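Notebook, May, started 9:40 am

Okay, picking up where I left off with the house rules. Joris printed the old ones and there are two pages of them, half from when we only had one arm in the building and you could just shout across the room. I crossed out a lot. What follows is what I want us to work to for the rest of the folding runs, and please scribble on it if you disagree!

Speed first. Joint speed stays capped at 300 mm per second at the tool whenever anyone is inside the tape. I know the controller will happily take 2000, and I know it's dull to watch at the low setting, but a cap that people lift "for one run" isn't a cap. If you need it faster, everybody steps out, you say so loudly, and you write the run number down before you start. I forgot to do this on run 264 and then spent most of a morning trying to work out why the timing was off compared with all its neighbors. So yes, that rule is aimed at me.

Parking. Bases get parked with the brakes on before anybody leans over the bed. Arms can stay up, I don't mind that, but brakes on. Cables go along the wall side where they can. Floor wants tape over every crossing and she's right, I caught my heel on one again.

E-stop: whoever holds it does nothing else. No typing, no phone, no straightening the sheet. If you want to fix the sheet, hand the stop to someone and get a "got it" back out loud (a nod doesn't count, I've been nodded at by people who were listening to music).

Resets. We've been sloppy. The Grukaline checklist says the garment gets put down the same way for each block, and what we do in practice is toss it and hope. I'm fine with tossing, a real shirt on a real bed is never neat, but then the log has to say "tossed" and not "flat." We're at 1149 logged resets and I'd bet a good lunch that plenty of the early ones are labeled wrong. Costel is going to go back through the first batch with me after lunch.

Logs: handwritten is fine while you're running, typed up the same day. Blue or black pen, I don't care, just legible. Initial every change to a setting.

Still open: do we need a second person for solo teleop when the base isn't moving? I say yes. Zeka's draft says it's optional. Leaving it until we've all read their section on shared spaces properly.
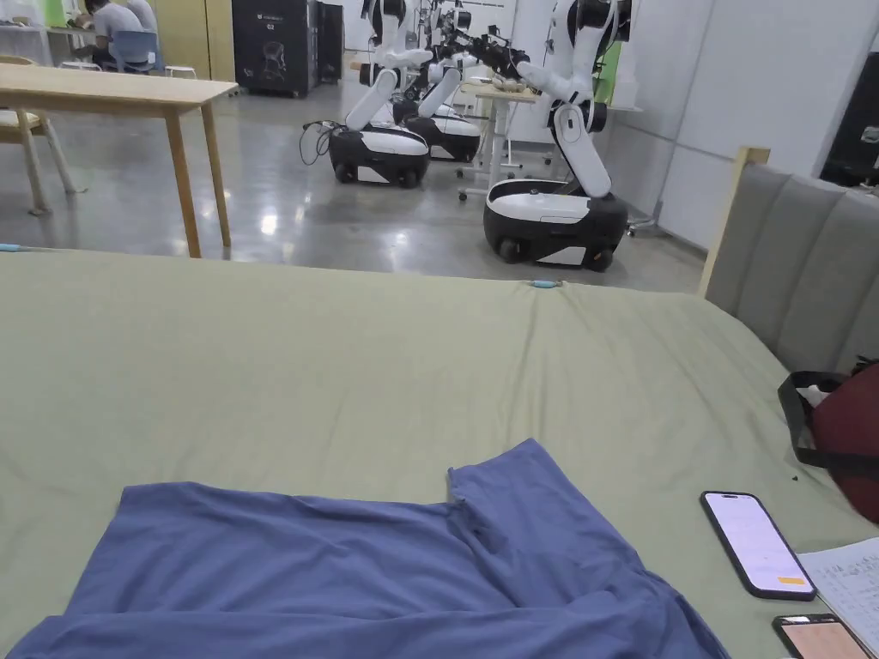
Liesbeth Van Damme read this over and wrote in the margin that the second person should be required even with the base locked, that an arm on its own can reach plenty far enough to hurt you, and could we please also agree on who signs off when the cap gets lifted, as she has found three runs with no initials at all.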